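Home | Programs | Reports | Contact

Worner Packing Room — Progress Report to the Tukell Fund

Period covered: September to December

Work in the Statville packing room is close to the plan we sent you in the summer. The grant paid for a stainless steel rack, 46 plastic crates and a new packing table. All of it has been delivered. The crates replace the cardboard boxes we used before, and packers now work from one type of container.

The table stands against the rack, with the crates kept just past its far edge. 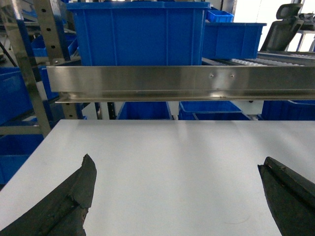
White tabletop, steel rail and blue crates behind it.

Crates go back to the rack when a shift ends. Some lanes have rollers, so a full crate can be pushed in and pulled out without lifting. Packers asked for this in the first round of comments. Woo supplied the rack and came back in November to adjust 2 of the lanes — no charge to the grant.
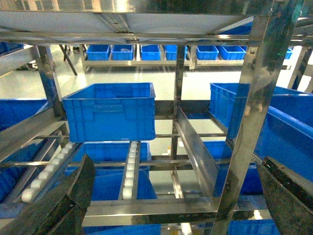

Still to do

Labels for the crates are on order. We need 7 more crates for the spring season and will buy them from the amount left in the equipment line. Training for the 11 packers on the evening shift starts at 4 p.m. in the first week of January.

3 shares | 0 comments

We use cookies to improve this site. Accept | Settings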